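**Bumport library to extend opening hours from November**

2026-08-16

The Bumport Public Library will open until 9 pm on two additional evenings each week under a trial approved by the town council. The new hours take effect in November and will apply to the main branch on Tamura Street only.

The decision follows a survey of members conducted over the winter. Of the 372 responses received, 287 supported later closing times, with shift workers and senior high school students the groups most strongly in favour. Respondents also asked for more study desks and better lighting in the car park.

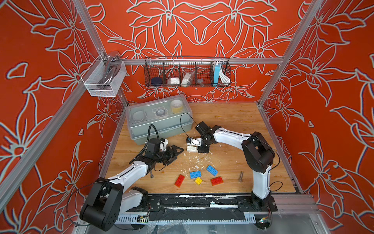
Head librarian Genji Aoki said the present timetable had been in place for many years and no longer suited the way residents used the building.

"Many of our members finish work after we have locked the doors," Mr Aoki said. "We expect the evening sessions to be quiet at first and will review attendance as the trial proceeds."

The trial will run for some 7 months. Funding will cover extra staff hours, and the lighting request has been referred to the council's works department for costing. Morning story time, the home delivery service and the local history room will keep their current hours.

Councillor Hammad Abbasi, who moved the motion, said the Skallness branch could be considered for a similar arrangement once the results were known.

Members may return items at any time through the after-hours chute at the Tamura Street entrance.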